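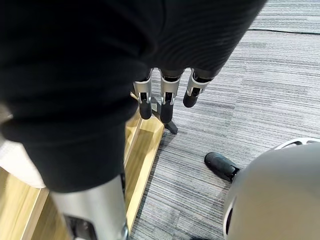 Madera clara y punto negro acanalado, en la jornada de puertas abiertas de Bekside.

¡Por fin fui! Llevaba desde agosto con ganas de conocer Bekside por dentro y me hice los 135 kilómetros del tirón, con un café malísimo a mitad de camino. La nave tiene 715 metros cuadrados y te dejan pasear bastante a tu aire (yo iba a por ideas para el suelo del estudio, pero me entretengo con todo).

Lo primero que se me fue a la vista fue el género de punto, oscuro, con una rayita finísima y unos pliegues gordos que caen de maravilla. Ya me imaginaba un jersey, una manta, unas cortinas para el invierno... 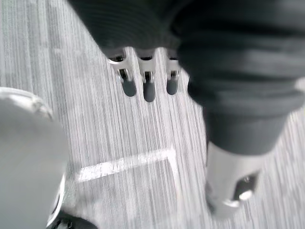

Y de ahí pasé a la moqueta, que era lo mío. En casa siempre he dicho que no a las moquetas, pero una gris con vetas disimula pelusas, migas y lo que le eches. Pregunté por el precio y me mandaron al catálogo de Drivitz, con 3.000 referencias – me lo estudiaré con calma, o eso digo ahora. 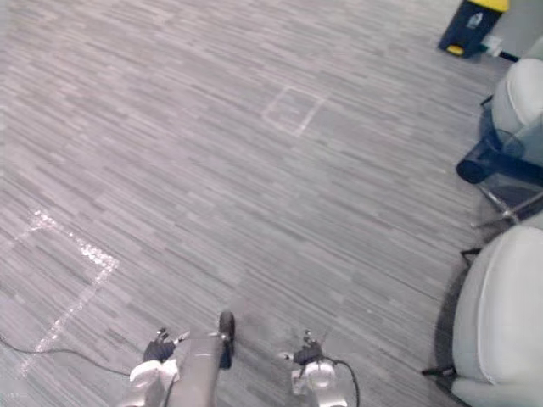
EL SUELO

Me agaché a mirarlo, claro. Las rayas van del gris claro al carbón y de lejos casi parecen madera. Hay cinta blanca pegada encima, un cuadradito ya algo gastado y una esquina más grande que brilla a trozos. Me encantan esas cosas, le dan a un sitio aire de estar en uso.

Luego está la tarima, de un tono miel precioso, con un reborde de madera que la separa de la moqueta. Yo tengo en el pasillo un perfil metálico horrible y llevo toda la semana mirándolo con rencor.
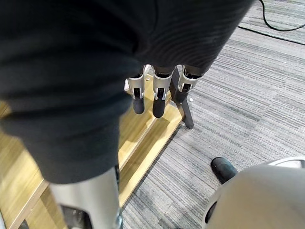
El encuentro entre la tarima y la moqueta, con su tira de madera más clara.

A las 2 paré a comer en Cuautle, a un paseo de allí (sopa y pan, muy rico todo), y volví a casa con el catálogo bajo el brazo. La próxima escapada será a Ikby, que también abre sus puertas – si alguien ha ido, ¡que me cuente dónde se aparca!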